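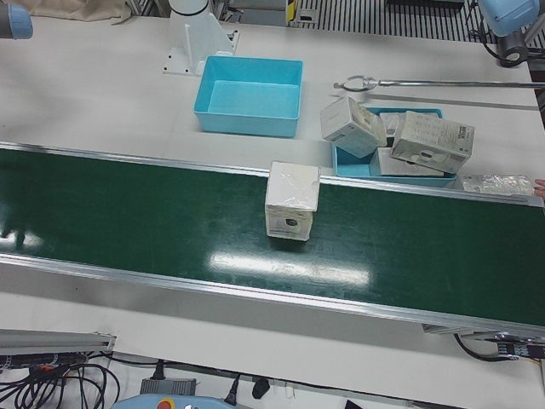
Session 3: conveyor cell, Rembridge shared workshop

Bring your printed wiring sheet. We stop the belt before anyone reaches over the rail - no exceptions.

Work in pairs. One person holds the pendant, the other reads out the steps. Set the belt to its lowest speed and teach two points, approach and grip.
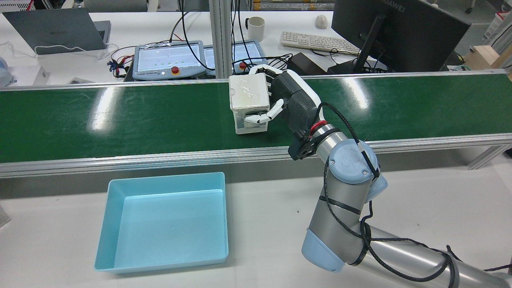

Close the fingers slowly. Film-wrapped boxes slide if the thumb lands late, so save the thumb position first.
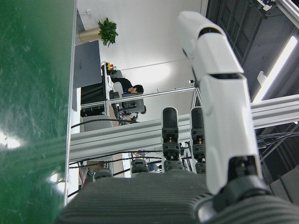 Notes by Sowmya Bhat, 24 August 2026

Homework: read the Wondach build log, pages 2 and 3, and tidy your cable runs.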